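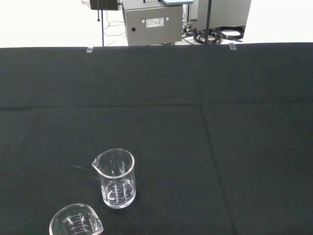 Table with a black cloth and two glass beakers, Osthorpe

Home | Routes | Visits | Contact

2021-08-04

I had a day to kill in Osthorpe before my ride north with Brodie Sheehan, so I went to the open day at the Detari lab. I'd walked in from the truck stop with my full pack, and the front desk let me leave it behind the counter.

Huia Nepia led our group. The tour was free and took in two floors and the roof. She talked mostly about how they test river water from up the valley. The oldest sample on their list is number 539, from a spring near Zemberg. I plan to camp there in October, so I asked if it was safe to drink. She said to boil it.

Lunch was soup and bread in the canteen. Bus 96 goes back to the highway from the gate, and the on-ramp has a wide shoulder. Brodie picked me up there before dark.

3 comments | 12 shares
Get new posts by email. Subscribe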